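How to Make a Fabric-Covered Pinboard

3 min read

10 comments | 600 shares

I love a pinboard. I've made one for every room I've ever worked in, and the one over my desk now (finished in July, on the hottest afternoon of the year!) is easily my favorite. You can make yours in an evening.

What you need: a sheet of soft fiberboard, a piece of fabric that overhangs it by a hand's width on every side, a staple gun, an iron, sharp scissors and two D-rings with short screws. Thin batting is optional, but it gives a lovely soft face.

Iron the fabric first, even if it looks flat. Lay it face down on a clean floor, put the batting on top if you're using it, then the board. Check that the weave runs parallel to the edges. I rushed this once and had a board that looked crooked for as long as I owned it, no matter how I hung it.

Start stapling in the middle of one long side. Go to the opposite side, pull until the fabric is snug, and staple the middle there too. Do the same on the short sides, then work out toward the corners, swapping sides as you go. Pull firmly but don't haul on it, or you'll get little dents along the edge.

Corners are the fun part! Fold the point of the fabric in toward the center of the board and staple it down, then fold each side over it like you're wrapping a present. Trim any thick bits before the last fold. My friend Tharushi presses hers with the tip of the iron and they come out beautifully crisp.

Screw the D-rings to a strip of wood glued across the back, as fiberboard won't hold a screw for long. Let the glue dry overnight before you hang anything.

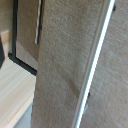

Choosing the fabric is where I always lose an hour, happily. Skip anything stretchy, and hold the cloth up to a window to see how much comes through it. Plain colors show every old pinhole, so I like something with a bit going on, such as this warm tan with its tiny lighter flecks. Buy a little extra for practice corners, and send me a picture when yours is up!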